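Somero Slide-Cutter Wrap Dispenser: Three Months In

Rating: 4 out of 5

I cook for a household of five and go through a lot of plastic wrap, most of it wasted. The serrated metal strip on the usual box never worked for me. Half the time the wrap bunched up, stuck to itself and went in the trash. I started looking for something better in March after Yolanda Dunleavy, who runs the lunch program at our church, told me she had switched to a slide cutter and wasn't going back.

I tried two. The first was the Vindico, a plastic bar that sticks onto any box with adhesive. The glue let go after two weeks. The second was the Somero, a hard case you load a roll into. It has been in use every day since, and this review is mainly about that one.

Setup

You drop the roll in, pull the film over the front edge and close the lid. The first roll took me several tries because the instructions show the film coming off the top, and on my rolls it has to come from underneath. After that it was easy. The case takes rolls up to 13 inches wide. Warehouse club rolls do not fit, so check before you buy.

The cut

Very good. You pull out what you need, press the film down on the edge and run the slider across. It cuts in both directions, so there is no need to bring it back to one side. I get a straight edge nearly every time. If the film is slack it will snag, mostly near the right end. Holding the bowl close to the case helps.

Boxes with a cutter built in

Some wrap is sold with the slider already on the box, and the imported kinds at the Lyons market cost less than I expected. If you only use wrap now and then, buy one of those and skip the case. The cardboard gets soft by the sink, so keep it away from splashes. 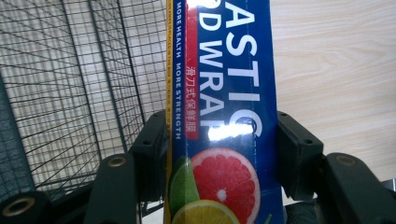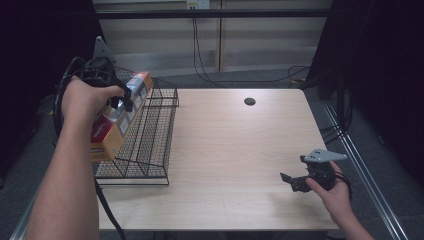

Storage

The Somero is bulkier than a box of wrap. It would not fit in my drawer next to the foil and parchment, so it lives on the counter by the toaster. There are suction feet on the bottom that hold well on stone and poorly on painted wood. A wire basket or rack works fine for regular boxes, but the case is too deep for most of them.

Cleaning

Wipe it down with a damp cloth. Do not put it in the dishwasher. Crumbs get in the slider track and you will feel it start to drag. I run a dry toothbrush along it every couple of weeks.

Price and replacements

I paid $21. The Vurnia, which my neighbor Tae-yang Heo owns, is $68 and made of stainless steel. I borrowed it for a weekend. It feels nicer and stays put better, but the cut is the same. Spare sliders for the Somero come in a pack of 2 and I have not needed one yet.

What I don't like

The lid latch is stiff and my mother can't open it. The white case also shows turmeric stains, and I haven't found anything that gets them out. It would be better in gray.

I would buy it again at this price. I take off one star for the latch and the misleading loading diagram.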